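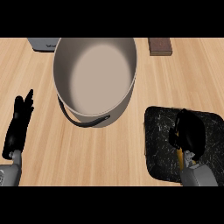 13/01/2018

I have been meaning to write about my grandmother's house in Belldale for months now, ever since we finally handed the keys over in August, and every time I sit down to do it I end up making tea and looking out of the window instead. But it's a wet Saturday, the washing is done and I have run out of other things to put off, so let's have a go.

The house was built in 1859. We know this from the stone over the front door, which my brother and I used to try to touch by jumping off the step (he managed it the summer he turned thirteen and was unbearable until Christmas). It was a tall, thin, draughty sort of place at the end of a terrace, with a kitchen at the back that got all the morning sun and a front room that got none at all, ever, and which was therefore kept for visitors. I don't think Gran disliked visitors. She simply felt they ought to keep their coats on.

She lived there for 50 years, and for nearly all of that time the house next door belonged to the Tuncers. Necati Tuncer had come over from Kozan as a young man, and he grew peppers and tomatoes in a lean-to greenhouse built out of old window sashes. It leaned rather more than a lean-to should. Every August a bag of something would appear on Gran's back step, and a day or two later a jar of something else would go back the other way over the wall, and I honestly can't remember the two of them ever discussing it. She thought his peppers were too hot and he thought her chutney was too sweet, and they both told me so, separately, with great affection for one another.

I spent most of my school holidays there. My mother worked and Gran didn't mind having us, as long as we were out of the kitchen by ten and back in it by half past twelve. The rest of the day was our own. There was a path at the bottom of the garden which went down past the allotments to the beck, and we would walk along it as far as the old Pronik works, where the gates were always chained and the buddleia had come up through the yard. It's flats now. Quite nice ones, I believe, with balconies.

Clearing a house is a funny business. I had expected the big things to be difficult, and they weren't really. The sideboard went to my cousin, who has the ceilings for it, and the beds went to a family who had just moved in up the road. It was the drawers that finished me off. String, birthday candles, a key with a label saying "not this one" in her handwriting. I sat on the kitchen floor with that key for a good long while, and then I put it in my coat pocket, and it's still there now.

We also found her recipe book, or what was left of it, held together with a rubber band and more or less glued shut at the Christmas cake. I've been working my way through it this winter. Her parkin is perfect if you ignore the oven temperature completely. Her ginger biscuits call for "enough flour", so that has taken a few goes! I did bring the last batch round to Mr Tuncer, who is 97 and lives with his daughter these days, and he ate two of them and told me they were too sweet. I was so pleased I nearly cried in front of the poor man.

The new people have painted the front door yellow. I drove past just before Christmas, very slowly, like somebody planning a burglary, and there were lights on in the front room and a tree in the window. I don't believe there was ever a tree in that room in my lifetime, and it did look lovely.

Anyway, I'll put the parkin recipe up next week, once I've worked out what she meant by "the brown tin". If any of you had a gran who measured treacle by the tin, do please write and tell me how big it was.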